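I met Tài Hoàng because my sister wouldn't stop talking about his supper club. He's been feeding strangers in Serkthorpe for 4 years now, once a month, and he still gets nervous (he told me so before I'd even got my coat off!).

"I cooked 31 dumplings for the first one and people were fighting over the last," he said. "So now I make 188. I've never been so tired of folding."

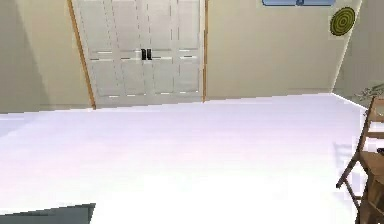 Learning from Grandma

His grandmother taught him, mostly by yelling from the next room. "She never measured anything. I'd ask how much fish sauce and she'd say, until it smells right. I was nine - what did I know about right?"

He did write her recipes down in the end, in a green notebook that has lived through two floods and one house move. 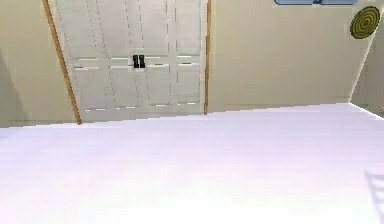 The notebook only covers the savory stuff, though, so desserts are all his own guesswork. His coconut tapioca took 20 tries, and his neighbors on Briker Street ate most of the bad ones. "They were very polite until the one with pandan and black pepper," he said, laughing.

I asked if he'd ever open a real restaurant. He pulled a face. "Then I'd have to do lunch."

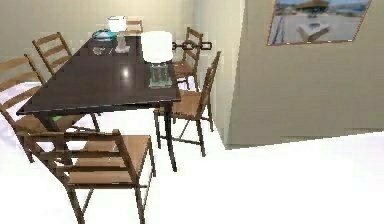 Dark table, ladder-back chairs.

The next supper is in June, and he's planning a sour soup he hasn't made since he was a teenager. My sister already has her seat, and I'm still begging for mine.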